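## 4. Teaching the cart its outdoor route

*Plernness yard cart, set-up guide, revised June 2023*

Before we start, let me answer what everybody asks me first: can this thing do the yard chores on its own yet? Some of them! It'll haul a load from one door to another all day long and never complain. It won't pick anything up, and it has no opinion on where a mess should go. You still load it, you still unload it, and you still do the tidying. Okay, on to the route.

1. Charge the battery to full and switch the cart on with the green key.
2. Open the Kirent app and tap **New route**. Give it a name you'll recognize later (mine is "Clondach long way," and yes, there's a short way).
3. Put the cart in **Follow** mode and walk the route at a normal pace. Stay 2 meters ahead of it. I tend to speed up when I'm bored, and then it stops and beeps at me.
4. At every place you want it to wait, stand still and tap **Add stop**.
5. Walk it back to the start and tap **Save**.
6. Run the route 3 times with nothing on board, walking alongside.

**Note:** A single route can be up to 300 meters long. For anything longer, save two routes and join them under **Link**.

**Caution:** Keep a hand near the red stop button on all your practice runs. Don't let anyone ride on the cart, even for a second, even for a laugh.

### Wide open ground
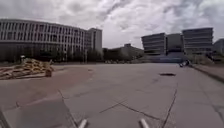

Open pavement is where I'd slow down and take extra care with the set-up, even though it feels like the easy part. The cart likes walls and curbs because it can check its position against them, and out in the middle it has much less to go on. Walk your line closer to one side if you can. On a plaza like this one I'd follow the raised curb on the right, mark the dark oval cover in the concrete as a **Slow** spot, and draw a **Keep out** box around the heap of pallets over by the reddish paving. Leave the box generous, as pallet piles have a way of growing! Sorting and stacking them is still a job for you and a pair of gloves.

If the cart drifts on a practice run, hit stop, go back to step 3 and add an extra stop halfway across. Still drifting? Switch the guidance setting from **Standard** to **Jiang** and run it again.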